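About Us - Wokis Board Repair

Home / Services / Send Us a Board / About / Contact

We fix circuit boards. Control boards mostly, out of pumps, ovens, garage doors, pool gear, the odd organ. If it's green and it's stopped talking to the rest of the machine we'll probably have a go.

Started by Wendy Sowerby in a garage with one iron and a very bad chair. Now a proper workshop, still one very bad chair (Wendy's, she won't part with it). Ivan Nazarenko came on to do the wiring side and never left. He does looms, connectors, re-terminating, all the fiddly stuff the rest of us go a bit cross-eyed over. If your board came back with tidier leads than it went out with, that was Ivan.

What we do

Board level repair. Dried-out caps, cracked joints, cooked regulators, corroded headers. We find the part and replace the part. You keep your board.

Cable harnesses. One-offs and short runs, up to 200 pieces. Bigger than that, ring us and we'll tell you who to go to.

Second opinions. Been quoted for a whole new unit? Send us the board first. Costs $50 to have it looked at, comes off the bill if you go ahead.

What we don't do: phones, laptops, TVs, anything that's been in salt water longer than a weekend. Sorry.

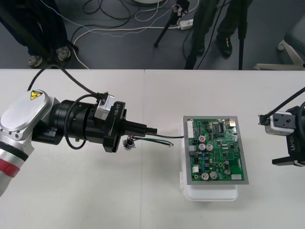
Connectors are half our work and people are always surprised by that. They ring up sure it's a dead chip, and very often it's a lead that's been tugged once too often, or a plug somebody shoved in on the angle. So we look at the edges of a board before we get anywhere near the middle. A row of white connectors down the left side like this one has gets checked position by position, then the capacitors, the tall silver ones first as they're easy to get at. Small round connectors with bare stripped ends, black green and white, are Ivan's department, and he will want to know what colour went where before you pulled it off. Please take a photo before unplugging anything!! A blurry one is fine. We've worked from a drawing on the back of a servo receipt before now and would prefer not to again.

How we work

Board comes in, gets a job number, gets its own tub with a lid. Everything that came with it goes in the same tub, screws, plugs, your note, the dead spider. We had a mix-up years ago with two near identical Pelell oven boards and that's where the tubs come from. One board out on a bench at a time.

Benches get wiped down at the end of every day. White tops, because you can find a dropped resistor on white. Wendy tried green mats for a while, lost parts constantly, mats went to the op shop.

We test before it goes back. If we haven't got the machine it lives in we rig up what we can, and we'll tell you straight what was tested and what wasnt. Repairs are covered for 18 months. Covers our work, doesn't cover lightning or possums.

Turnaround is normally 20 working days. Quicker if the part is in the drawers, slower if it's coming by sea. Pool controllers all arrive in December, every year, the week everyone takes the cover off. If yours was playing up in winter please, please send it in winter.

Who we work for

Farms, bakeries, a couple of schools, a laundromat that is very hard on door switches. We look after the pump controllers for the Kanaan growers' co-op and have done the loom work for Jirnular irrigation timers since the early days. Also plenty of people with one broken thing and no spare, and they get the same queue as everyone else.

Sending a board

Wrap it in an anti-static bag if you've got one. If not, plain paper and then a box. Not cling wrap. Not straight into foam beads, they get in under everything and we're picking them out for an hour. Leave the leads on if they come out with the board. If you have to cut one, leave us some length, a hand's width is good.

Put a note in. Name, phone number, what it came out of, what it was doing when it stopped. "Makes a noise" is fine, tell us what noise.

Drop-offs are welcome during shop hours, come round the side, the front roller door sticks. Parking in the lane but not accross the neighbour's gate. Someone will be at a bench, give us a sec to put down whatever we're holding.

Page last updated November 10, 2018. Prices include GST.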